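# The Year I Learned to Love Redirects

My website moved house last spring and I still find boxes I haven't unpacked.

I should back up. For seven years I ran a site about small-town bakeries on a self-hosted setup I'd put together with a lot of copying, pasting and hoping. It had a theme called Flikine, which I adored, and which the developer stopped updating at some point when I wasn't paying attention. It had a gallery plugin that only worked if you left another plugin switched on (I never figured out why). And it had web addresses that looked like a cat had walked over the keyboard, because back when I set the thing up I didn't know that permalinks were a setting you could change.

So I decided to fix the addresses. One afternoon, I figured. I'd go into Settings, pick the nice readable option, press Save, and go make dinner.

Dinner was late. Changing the setting was easy enough, and every page on the site came up with a lovely clean address. But I'd also decided, in a burst of confidence, to rename all my categories and fold the old "Reviews" section into something called "Visits." WordPress is pretty good at guessing where an old post has gone. It's a lot less good when you've renamed the post, moved its category and changed the date all in one evening. By bedtime I had 34 broken links on my most popular page alone, and a very polite email from a reader named Baoshan Lu asking if I'd taken down the rye bread article on purpose.

I hadn't. The rye bread article was fine. It just lived somewhere new, and I hadn't left a forwarding address.

## What a redirect is, if you've been lucky enough not to need one

A redirect is a note on the old door saying "we've moved, try over there." Somebody clicks an old link, the server reads the note, and the visitor lands on the new page without ever knowing anything happened. The one you'll want most often is called a 301, which tells browsers and search engines that the move is permanent. There's also a 302, for temporary moves, and I managed to use it on everything for my first couple of weeks because it came first in the tutorial I was reading.

My friend Catarina Sequeira builds sites for a living, mostly for dentists and for a garden center chain called Plindum, and she was the one who caught it. She asked me over the phone what kind of redirects I'd set up. I said "the regular kind." There was a long silence and some typing.

"You've told Google you're coming back," she said.

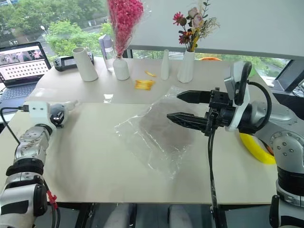
She then spent the better part of an hour walking me through my .htaccess file, which sounds like something you'd catch from a pond and is really just a plain text file sitting in the main folder of your site. If you're on Apache hosting, it's where a lot of the traffic directions live. Mine had WordPress's own block of rules in it, then something left over from a caching plugin I'd deleted years ago, then two lines I'd apparently written myself and couldn't explain.

Catarina's rules for that file were simple and she made me repeat them back. Download a copy before you touch it. Don't write anything between the lines where WordPress marks its own section, because it can overwrite whatever's in there. Put your own redirects above that section. Change one thing, then check the site in a private window, because your regular browser remembers old redirects and will lie to you with a straight face. I lost most of a morning to that last one — I'd fixed the problem and kept on fixing it.

## Making the big boring list

What I should have done first was make a list of every address on the old site. I did it afterward, which is much harder, kind of like writing down what's in your wallet once you've lost it.

Luckily I had an old sitemap saved in a backup, plus whatever the search console could tell me about pages it couldn't find anymore. I put the old addresses in one column of a spreadsheet and the new ones in the next. Then I went down the rows with a pot of coffee and a podcast. Some were easy. Some led to posts I'd forgotten writing, including a really angry one about margarine that I've since retired.

Pages I'd merged pointed to the combined page. Pages I'd deleted with nothing similar to replace them, I just let go. I'd been planning to send all of those to the home page, and I'm glad I asked around first. Emanuel Costache, who runs the web clinic at our library, told me readers hate it. You click a link about poppy seed rolls, you get dumped on a home page, and you have no idea whether you're lost or the site is. A decent "page not found" with a search box treats people better. So I wrote one of those, and I gave it three links to the posts people ask for the most.

The other thing that spreadsheet turned up was chains. An old address pointed to a slightly less old address, which pointed to the current one. They work! Mostly. But each hop slows things down a little, and if you rename anything in the middle the whole line of dominoes goes. I rewrote all of mine to go straight to the final page.
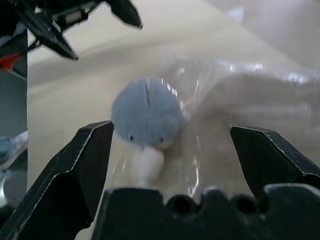 ## Plugin or no plugin?

I've gone back and forth on this one. I like editing the file by hand now, which would have shocked me a year ago, and it keeps my plugin list short. But I also typed one stray character in there in June and took down the entire site, including the login page, while I was in line at the post office. The backup copy saved me. I renamed the bad file over FTP, uploaded the good one, and the bakeries came back.

If that story makes your stomach hurt, use a plugin. A redirect plugin gives you two boxes, old address and new address, and most of them keep a log of missing pages so you can see what people are looking for. Dariusz Pawłowska, who writes the Toltitz hiking blog, has used one from day one and thinks I'm nuts. He's got a much bigger site than I do and he's never once broken it from the post office.

I still check my log every couple of weeks. Most of it is bots poking around for files I've never had. Every so often, though, there's a real one, some old link from a forum or a church newsletter, and I add a line and send it where it should go. Yesterday's was for the rye bread.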